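Chapter 6
Reading a Demonstration: The Site Visit as a Source of Evidence

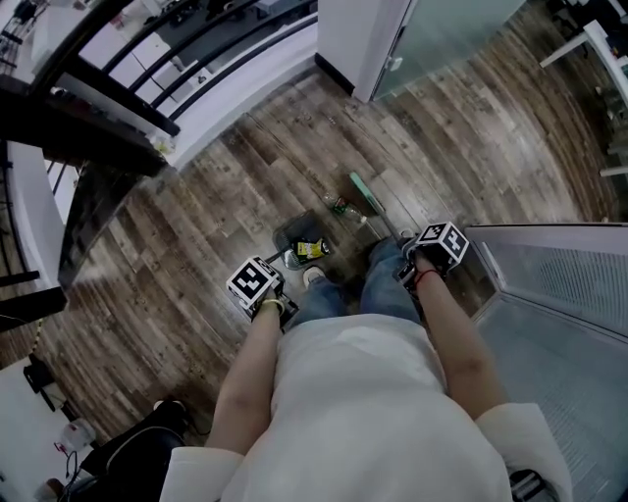 Figure 6.1 Floor-clearing task with two hand-held grippers, each carrying a marked cube. A wrapper is in the dustpan; the bottle is on the floor.

6.1 Introduction

Most engineers meet an automated system for the first time at a demonstration. The demonstration may form part of a formal tender, an open day or a private visit arranged by a supplier. In each case the visitor sees a small number of task executions under conditions chosen by the host, and must decide afterwards how much of what was seen will carry over to another building, another floor and another set of objects.

Chapters 4 and 5 dealt with written specifications and with acceptance testing. A demonstration sits between the two. It supplies information that a data sheet omits, such as the time an operator spends repositioning a tool between attempts, but it lacks the controls of an acceptance test. This chapter sets out a procedure for recording a visit so that the record can be used by someone who did not attend.

The worked case is the open day held at the Plotthorpe works on Fri 25 June. The host, Triron, presented 2 stations. The first covered the collection of manipulation data by people using hand-held grippers. The second covered playback of learned motions on a fixed arm supplied by Szalai. Each session was scheduled for 90 minutes, including questions. Figure 6.1 belongs to the first station.

6.2 Terms used in this chapter

Demonstration has two meanings in this field, and the literature does not always separate them. In the commercial sense it is a showing of equipment to an audience. In the technical sense it is a single recorded performance of a task by a person, from which a control policy is later trained. In this chapter the commercial sense is called a showing, and demonstration is reserved for the technical sense. Headings and quoted programme titles are excepted.

An episode is one demonstration from the start of recording to the end. A task is the instruction common to a set of episodes. A layout is the arrangement of objects at the start of an episode.

A fiducial marker is a printed pattern of known geometry. Given a calibrated camera and a marker of known size, the position and orientation of the marker relative to the camera can be computed. Placing markers on several faces of a cube allows the pose of a tool to be recovered over a wider range of wrist angles than a single flat marker permits. Marker size, camera resolution and motion blur limit the working distance (see Section 6.5).

6.3 What the first station can and cannot show

The floor-clearing task has several features that make it a useful case. It calls for both hands. It involves tools, a broom and a dustpan, that are themselves held by a tool. The litter differs in kind: a crumpled wrapper deforms when pushed, while a small plastic bottle may roll. The work is done at floor level, so the distance between the operator's head and the grippers changes as the operator bends.

A visitor at such a station can observe directly how the broom is gripped, how often the grip is corrected, and whether the operator looks away from the work. These observations should be written down at the time. A visitor cannot observe whether the marker poses were recovered without gaps, or whether an episode was later rejected. Those questions must be put to the host, and the answers recorded as statements by the host.

The programme issued at Plotthorpe stated a target of 200 episodes per task. No rejection rate was given. A figure of this kind describes the intended size of a data set and should not be entered in the visit record as a measure of performance.

6.4 The visit record

The record used throughout this chapter is the Uladach sheet, introduced in Chapter 2 for equipment audits and adapted here. It has four columns: observed, stated by host, inferred, and not established. Every entry goes in one column only. Where an entry seems to belong in two, it should be split.

Floor surface, lighting and nearby obstructions are entered under observed before the first episode begins. Visitors commonly leave these until the end of a session, by which time the layout may have changed.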